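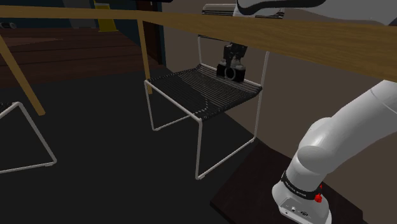
Nevzat Eren wrote: the chair is the wrong object to start a beginner class on. Gripper fingers are black, the seat cords are black, and the depth channel from a simulated camera won't save a student who picks targets by color. Start with a box.

wubit_t
Disagree. The assignment is reach planning in clutter. Students have 10 sessions and the box was done in session 3. If they can't bring the fingers down between the uprights of the chair back without touching either one, they haven't learned collision margins.

kai.ackermann
Which collision mesh is the class using? Our team at Landbridge had convex hulls on everything, so the open back of a chair counted as solid. The planner refused every goal near it and we lost a week of June on that.

wubit_t
Decomposed hulls, one per rod. The seat is a single slab. Planning time went up but stayed usable.

neren
A slab hides the problem. Cords flex, slabs don't.

wubit_t
Nothing in the course is graded on contact with the seat. Contact is graded in the second exercise, the two-finger hold on the gray unit with the dial. Wide lower body, narrower block on top, so the obvious grasp is on the lower body.
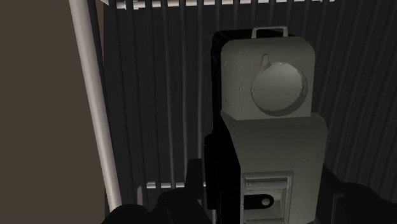
Scoring is out of 10: 9 for holding position through a commanded wrist rotation, 1 for a clean log. Friction is set per finger pad in the config file. Do not raise it to pass - the grader reloads the default.

vilho_p
Does the dial have a joint? My group assumed it turned.

wubit_t
No. Fixed mesh in this version. Yuzhen Meng has a branch with a revolute joint, not merged.

kai.ackermann
Then I'd grade slip as well. A pass/fail hold tells you very little.

neren
Agreed on slip. Still against the chair.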